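4.2 Self-reported tidying time

Từ and Đào put weekly tidying at 300 minutes per household, a figure that has been cited ever since with little question. We doubt it. Their 1,474 diaries were filled in at the end of the day, and people are poor judges of short chores - folding a cloth, picking up a scrap of paper.

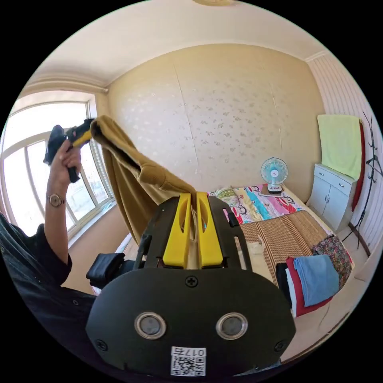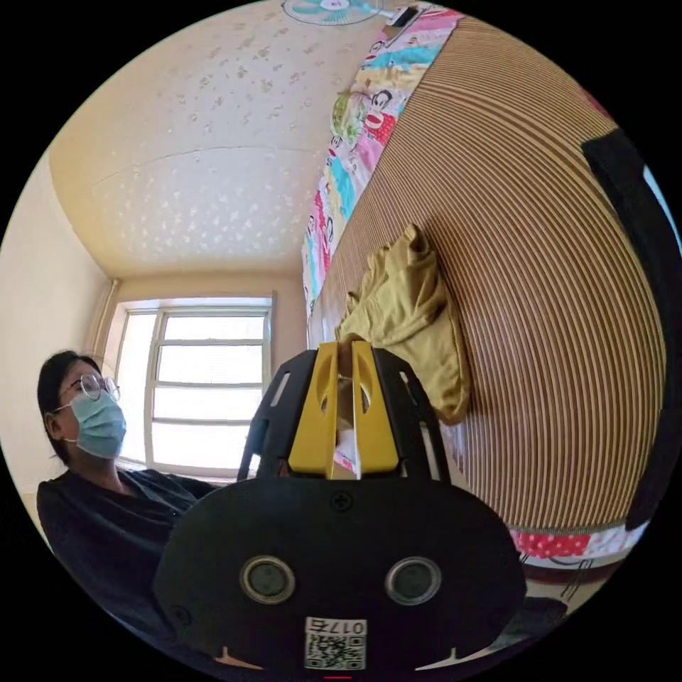

Figure 2. Two moments from one occasion: (first) a mustard-yellow cloth held up by hand at one end; (second) a woman in glasses and a light blue face mask.

The Hallby survey has the same flaw. Its 800 respondents were never asked what they counted as tidying, and Lưu's correction for this rests on a guess.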